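Trips > Open Days > Bickerstaff

Search this site Enter keywords Go

November
By Kosmas Vrettos

So I finally got myself out to the Bickerstaff open day, after two years of saying I would and then finding something else to do! Bickerstaff is a packing house on the Gutow side of the river, and once a year they open the doors and let people like me wander around the place where other people's groceries get boxed up. If you've ever opened a carton of drinks and wondered how it all got in there without anything rattling, this is your kind of afternoon.

Getting there was easy. Bus 67 from the station stops right by the gate, and if you drive, there's parking behind the Tundau building next door (follow the paper arrows, ignore the painted ones). I got in line a little before ten in the morning and was handed a sticky badge with the number 122 on it, which fell off my sweater before I'd made it through the lobby. I stuck it on my bag instead and it's still there.

The tour starts upstairs with a short talk, and I'll admit I was thinking about coffee for most of it. Then they walk you down to the carton store, and I loved the carton store. Flat cardboard stacked higher than my head, every size you can think of, and that dry papery smell that takes me right back to moving day as a kid. Our guide folded one up in a few seconds flat without looking at it, talking the whole time. Then we got to try. Mine leaned. The woman beside me made a perfect one and was very gracious about it (she has four grandchildren and wraps a LOT of presents, she told me).

After that came the packing benches, and here you could stand as long as you liked, so I did. The thing I hadn't thought about is how awkward a drinks bottle is. A can is the same all the way up, a jar mostly is too, but a bottle has shoulders, and all that air around the neck has to go somewhere. They told us they put the heavy things in first and keep every cap pointing up, and that anything tall and narrow goes against a wall of the box so it has something to lean on. I've been laying mine down flat for years! My sister in Deveck gets a box from me every winter and has never complained, but then she wouldn't.

A lot of what they handle is imported, so it's fun just reading the labels, or trying to. I can't read Chinese, but a man in our group could, and he was kind enough to translate for the rest of us. Electrolyte water, it turned out to be, in a white wrapper with a black ribbed cap.

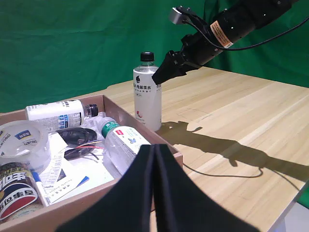 I asked him if he'd ever tried it and he said he keeps some at home for after his bike rides. I've put it on my list, right under the plum candy he also talked me into.

Lunch was in the staff canteen and cost 7 dollars for soup, bread and a slice of poppy seed cake. Get the cake. I went back for a second slice and they'd run out, so go early if you can. The seats by the window fill up first and the ones near the kitchen door are drafty, but the soup was hot and I shared a table with a family who'd come all the way from Deveck on the morning train.

A few odds and ends if you're thinking of going next year. Wear flat shoes, the stairs down to the carton store are the see-through metal kind. The coat rack in the lobby is tiny. Kids can go on the whole tour but there's a good bit of standing, and the folding table is a little high for the small ones. You're allowed to take home the carton you folded, so mine is now in the hall with my winter hats in it, still leaning.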